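Plotar: Datensatz zu Produkttexten über Zahnpflege und Zahnaufhellung

Stand: Januar, Version 2

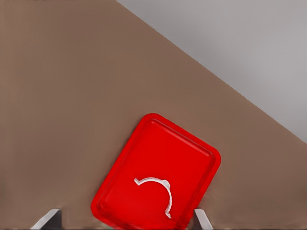 Plotar enthält 236 deutschsprachige Produktbeschreibungen von Zahnpasten, Zahnpulvern, Mundspülungen und Aufhellungsstreifen. Gesammelt wurden sie für die Produktsuche von Tekuria. Seit Version 2 liegt der Datensatz als eigenes Paket vor und kann ohne den Rest der Suche benutzt werden.

Inhalt des Pakets

produkte.csv: eine Zeile je Produkt, Trennzeichen Semikolon, Zeichensatz UTF-8
inhaltsstoffe.csv: eine Zeile je Inhaltsstoff und Produkt, verknüpft über produkt_id
aussagen.csv: die aus den Texten herausgelösten Werbeaussagen mit Kategorie
LIESMICH.txt: dieser Text

Felder in produkte.csv

produkt_id: laufende Nummer, bleibt zwischen den Versionen gleich
produktart: paste, pulver, spuelung oder streifen
text: Beschreibung im Wortlaut, höchstens 2000 Zeichen, längere Texte sind am letzten Satzende davor gekürzt
fluorid_ppm: Fluoridgehalt laut Packung, leer bei fehlender Angabe
rda: Abriebwert laut Hersteller, meistens leer
quelle: shop oder packung

Ein leeres Feld bei fluorid_ppm heißt nicht, dass das Produkt kein Fluorid enthält. Fluoridfreie Produkte haben dort eine 0. In Version 1 war das durcheinander, wer noch damit arbeitet, sollte die Datei austauschen.

Herkunft und Aufbereitung

Die Texte stammen aus dem Sortiment des Versandhändlers Planthorpe und wurden mit dessen Einverständnis übernommen. Markennamen sind durch Platzhalter der Form MARKE_017 ersetzt. Die Aussagen in aussagen.csv hat zuerst das Werkzeug Sepp vorgeschlagen, danach wurde jede Zeile von Hand geprüft. Vergeben werden die Kategorien verfaerbung, karies, zahnfleisch, empfindlichkeit, atem und sonstiges. Aussagen zu Kaffee, Tee, Rotwein und Tabak stehen alle unter verfaerbung. Eine Aussage kann zwei Kategorien haben, dann steht sie in zwei Zeilen.

Einlesen

Die Dezimalzahlen haben ein Komma. Beim Einlesen mit pandas also sep=";" und decimal="," angeben. Die Spalte produkt_id bitte als Text einlesen, sonst gehen die führenden Nullen verloren und die Verknüpfung mit inhaltsstoffe.csv läuft ins Leere.

Bekannte Mängel

Zahnpulver sind schwach vertreten. Bei Mundspülungen fehlt oft die Trennung zwischen Konzentrat und gebrauchsfertiger Lösung. Die Schreibweise der Inhaltsstoffe ist nur teilweise vereinheitlicht, Hydrated Silica kommt auch als Kieselsäure und als Silica vor. Einige Beschreibungen wiederholen denselben Absatz, das war schon im Shop so und wurde stehen gelassen.

Wofür der Datensatz nicht gedacht ist

Die Werbeaussagen sind nicht auf ihre Richtigkeit geprüft. Ob eine Zahnpasta Verfärbungen entfernt, lässt sich daraus nicht ableiten, ebenso wenig eine Empfehlung für empfindliche Zähne.

Nutzung

Frei für Forschung und Lehre, für andere Zwecke bitte vorher anfragen. Korrekturen nehmen wir als Textdatei mit produkt_id, Feldname und neuem Wert entgegen, eine Zeile je Korrektur. Sie kommen in die nächste Version.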